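Subject: Re: Water charges at Panurura
Date: 7/19/18

Makis Kourkoulas wrote:
> Has anyone else had the new bill? Mine is 95 euros and
> in February it was 60.

Same increase here. The old meter read 1,124 when we moved in and the bill still starts from that figure.

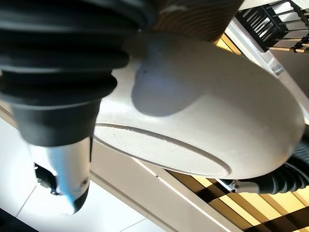 The new meter shows 2,874, so they may have mixed up the two. I rang the Vasilakis office and was told to send both readings in writing, with the flat number.

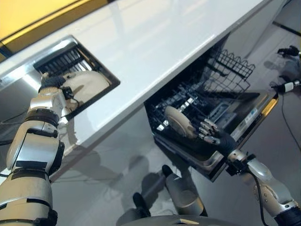 Makis replied that his bill starts from the old meter as well, and that he would hold off paying until the office had answered.

I'll post their reply to the list when I get it.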